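Stellerent soft finger kit: a review after one winter of use

I bought the Stellerent finger kit in January for a build that I share with Hiu-tung Kao. We are making a hand-held gripper at home, and later the same fingers will go on a small arm in the workshop at Misdale. The plan is modest. We want to record many grasps of clothes by hand first, and then let the arm try to repeat them. For this the fingers must be good, and our own printed ones were not good. They were too stiff, and they slid on cotton.

I am not an engineer by training. I repaired sewing machines before, so I am used to small screws and to parts that do not fit the first time. Please read my opinion with this in mind.

What comes in the box

You receive 4 fingers, which makes two pairs, a softer one and a firmer one. There is also a bracket, a bag of screws and a printed sheet with the assembly steps. The sheet is clear but the letters are very small, and the drawing for the bracket shows the older version. I lost an evening because of this. Roos Prins, who has the bench next to ours at Misdale, had the same trouble with her kit, and she told me to look only at the hole pattern and to ignore the drawing. That was correct advice. The seller should change the sheet.

The kit does not include a motor or any electronics. It is written on the shop page, but quite far down.

Assembly

If you have a hex key set and a steady table, the mechanical part takes almost 3 hours. I would not try to do it faster. The pins that hold the base of each finger need to be pushed in straight, and if one goes in with an angle it will scratch the hole and afterwards the finger has a little play. I spoiled one of the softer fingers like this. Stellerent sold me a single replacement without making me buy the pair, and I was grateful for that, although the postage to Canada cost more than the finger.

The bracket is the part I like the most. It is stiff, it does not ring when you tap it, and the screw holes are in the right places. Our previous bracket came from Frade and bent a little each time the fingers closed on something thick. With the new one I see no bending.

Use with clothes

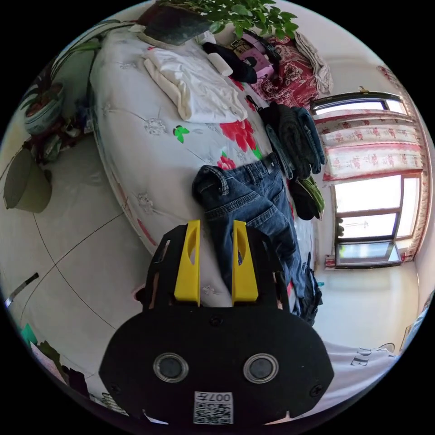
Denim is the hardest cloth I tried, and I would advise any buyer to test with it early. A folded shirt forgives a bad approach. Trousers do not, and the reason is mostly the waistband, with its several layers and the seam in the middle. My usual test is to bring the tips up to the blue jeans on the bed near the belt loops, close slowly, and lift until the leg leaves the bedspread. The softer pair managed this only when I took a deep bite of the cloth. The firmer pair managed it with a small bite too, and it is now the pair I keep mounted. The oval opening in each finger lets it bend around the thick part of the fabric, but on a very thick seam the bend goes a bit to one side, and then the cloth turns in the grip. You learn to correct this with your wrist. An arm will need to be taught it.

For thinner things I have almost no complaint. T-shirts, pillowcases and tea towels all come up well. Socks are easy when they are in a pair and annoying when they are single, as the fingers tend to close over the sock and pinch the blanket under it. Nuria Ejigu suggested lowering the tips at a slant, and this helped with the socks but not with handkerchiefs.

Wool is a different matter. The surface of the fingers catches on loose knitting. I pulled a thread in a sweater that I was fond of, and after this I stopped using good clothes for the practice.

Colour and surface

The fingers are yellow, and I have not found another colour in the shop. I first thought this was a pity, but for our purpose it is useful. When I go through the recordings in the evening, I can find the tips at once against dark trousers and against a patterned cover. Hiu-tung wanted black ones, to match the body. I am glad we did not have the choice.

They do collect lint. After one session with towels they look grey and the grip becomes weaker. Wash them with mild soap, let them dry in the air, and do not use alcohol. I used alcohol one time and the surface felt sticky for a whole day.

Wear

One of the firmer fingers has a fine crack at the base, on the inner side. It has not grown in the last weeks, but I check it before every session. Vusumuzi Mahlangu has used the same kit longer than I have, for picking up plastic cups in his garage, and he reports no cracks. It could be that cloth is harder on the base, with all the twisting, or it could be that I tightened the screws too much. The sheet gives no torque value. I wrote to Stellerent to ask and received a polite answer with no number in it.

Compared to the Zollska fingers

I borrowed a Zollska set from Sumeya Dinsa for two weeks. They are narrower, and they are better for small objects such as keys, pens and bottle caps. For cloth I found them worse. The contact area is too small, and heavy items swing. They also need their own bracket, and it sits higher, so we had to change our camera angle for every recording. If your build is meant for a kitchen drawer, I would look at the Zollska first. For laundry, stay with the wider ones.

Price

The kit is not cheap. You can print a bracket for very little if you have access to a printer, and buy only the fingers. I would still pay for the full kit a second time, mainly for the bracket — but I would wait until the sheet is corrected, or ask the seller by e-mail for the new drawing.

My rating is 4 out of five. I took away the last point for the old drawing and the missing torque value. I have ordered another firm pair as a spare, and when the arm at Misdale is running I will add a note on how the fingers behave with a motor that does not get tired.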